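ok so I finally moved the last of my stuff out of the Mosstead place and I have thoughts about moving. thread

1. start with the closet you never open. not the kitchen. everybody starts with the kitchen and then eats cereal out of a mug for two weeks

2. I had 237 books. gave away a bunch to Elsie Garside down the hall and she gave me back three that were hers to begin with. sorry Elsie

3. movers. got two quotes. Bellamy wanted $1,442 for a one bedroom going 92 miles. the other guys never called back. so, Bellamy

4. they were fine! showed up early even. but they do charge for stairs and it's in the small print, second page, go look before you sign

5. label the SIDE of the box. the top is useless once there's another box on it. I have moved five times and did the tops again like a fool

6. write the room you're going to and not the room it came from. my new place doesn't have a "hall closet" so guess where those boxes are. living room. still

7. call the electric company a week ahead. I called the day before and spent the first night with a flashlight and a cold burrito

8. landlord stuff: take pictures of every wall, inside the oven, under the sinks. email them to yourself the same day so theres a date on them. Jamie Whitlock lost half a deposit over a stain that was there when he moved in

9. also ask for the walkthrough in person. mine took ten minutes and she waived the carpet cleaning on the spot

10. things I packed in October and haven't missed once: fondue set, second blender, all the scarves, a box that just says MISC 2

11. kitchen: plates go on edge like records. flat is how they break. glasses get a sock each. plastic stuff stacks so just stack it and shove it in whatever gap is left

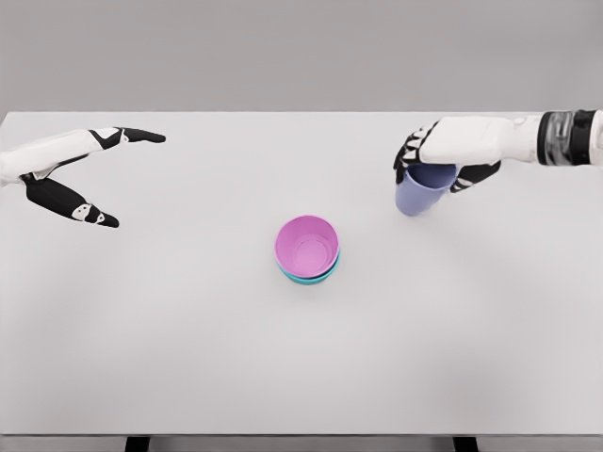 12. one bag stays with you in the car. sheets, towel, charger, meds, toilet paper, box cutter. I put the box cutter in a box. taped the box

13. make the bed first. before anything. you will be so tired by nine pm you cant read your own handwriting

14. change of address takes longer than they say, mine's still going to Mosstead and Elsie is texting me pics of my own bills

15. ok going to deal with MISC 2. if anyone within driving distance wants a fondue set it's yours, has all the forks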